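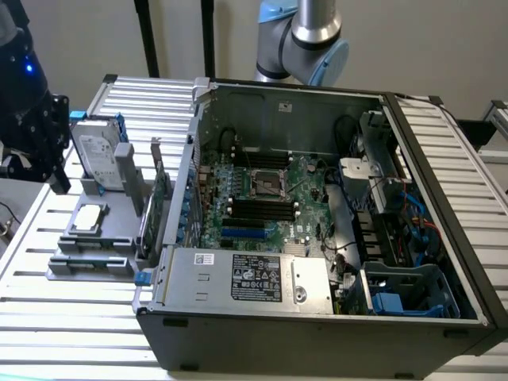
Erkamano software group – minutes of the meeting
August 2, 2025
Present: control, perception, planning and tooling. Simanjuntak joined by call for items 1 to 3.

1. Minutes of the June meeting
Accepted with one correction. In item 4, "gripper timeout" should read "planner timeout".

2. Perception
The socket detector was tested again on the server teardown cell. From 156 attempts to find the CPU socket, 2 gave a wrong pose. Both were with the lever of the retention frame open. Perception asked for more recordings with the lever in different positions. Tooling will prepare them.
The memory slots are still a problem. The two banks look very similar, and the detector sometimes gives the name of the upper bank to the lower one. It was proposed to use the blue expansion slots as a reference, as they lie next to the lower bank. Agreed to try this before any new training.

3. Planning
The planner now treats the drive cage as a fixed obstacle. Simanjuntak asked if loose cables can be included also. Planning answered that a cable has no good model at the moment, so a keep-out box will be drawn by hand for each chassis type. This was accepted for now, but control is not happy with it and wishes to have this written in the minutes.
The parts fixture has a new file in the Zorko library, with separate place targets for the hard drive, the card and the CPU. Old targets will be removed after the next release.

4. Control
The force limit for pulling a drive carrier stays at 62 newtons. The controller log is cut after 1,000 lines, and the start of a long task is lost. Tooling will change this – it is a setting in Stelent, not in our code.

5. Tooling
The replay viewer opens again on the office machines. It is still slow with two camera streams. No decision was taken.

6. Other matters
The wiki page for start-up of the cell is out of date. Control will rewrite it.

Actions
Tooling: lever recordings, log length.
Perception: test of the slot reference.
Planning: keep-out boxes, removal of old targets.
Control: wiki page.

Next meeting: date to be sent by e-mail.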